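Speaker notes: Planning you can interrupt
Hiba Chidiac, Stovton meetup, September
Slot starts at 8, bring the short adapter

Opening. Say hello, thank the hosts, get straight into it. I want to talk about the part of the stack I have the most fun with, the thin layer between "the perception module thinks it knows where the toaster is" and "the arm is moving." We call ours Cora. It's small, it's pretty readable, and I've rewritten it 3 times, so I have opinions!

Ask for hands: who has had a planner return a perfectly valid path to the wrong place? (Wait for the hands. There will be hands.)

Setup. Everything tonight runs in a simulated kitchen. We have 117 test tasks in it, all written as one plain sentence each, things like "put the bread by the toaster." Cora turns the sentence into a list of goals, asks perception for poses, and hands each goal to the motion planner. Every goal carries a time stamp and a confidence score. Remember the time stamp, I'll come back to it.

Reaching across the island. Slow down on this one, people like it.
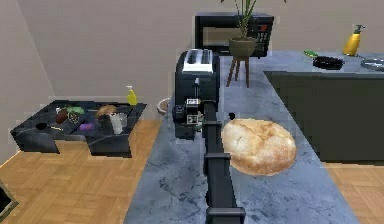
So what does the planner know at a moment like that? It has a pose for the toaster, a pose for the loaf, and a collision model of the counter. The old version took those poses once, at the start, and trusted them all the way to the end. It was fast and I loved it, and then I bumped the toaster sideways in the simulator in the middle of a reach and watched the arm carry on to where the toaster used to be. Great bug. I learned more from that run than from the month before it.

The new version asks again at every waypoint. If the pose has shifted more than the tolerance, Cora throws away the rest of the path and plans from the current joint state. The code for this is tiny (put up the loop, read it out loud, don't rush). The hard part was stopping the arm gently while the new path is computed. We keep a short braking segment attached to every path, so there's always something safe to run if the planner needs longer.

Mention Moussa here, our replay tool. You scrub through a run and it shows the camera view, the planner's beliefs and the joint commands on one timeline. I can't tell you how much time this has saved me. If you build one thing after tonight, build a replay tool, even an ugly one. Ours was ugly for ages.

Big surfaces. Perception gets very interested in small things with edges and much less so in a large smooth front. Get near the refrigerator and the view can be mostly door, wall and floor, with few landmarks for the pose estimate to hang on to. Confidence drops, and a planner that ignores confidence will happily use whatever number it's given. Cora now does something very simple: below the threshold it holds, turns the camera toward the last spot where it had a good fix, and asks again.

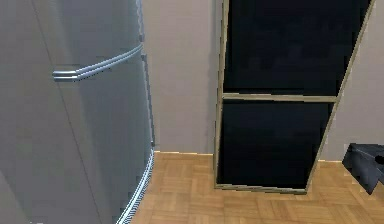 Priseo asked at the practice run whether holding still was only hiding a slow perception module, and whether a faster one would let us drop the rule altogether. I had to think about that one. My answer for now: a faster module gives you bad poses sooner, so the rule stays. But the wait could be much shorter, and I'd like to try predicting which views will be poor before the arm goes there. That would move the check into the planner's cost function, and I'm really excited about it.

Demo. Run task 7, then move the loaf by hand in the simulator during the reach. Let the room see the replan in Moussa. If the laptop sulks, use the saved log.

Things to leave up while people ask questions: the waypoint loop, the braking segment diagram, the config file with the tolerances. Repeat each question into the mic before answering. Somebody will want to know about running it on hardware, so say which parts are tuned to the simulator (the tolerances, mainly) and show where to change them.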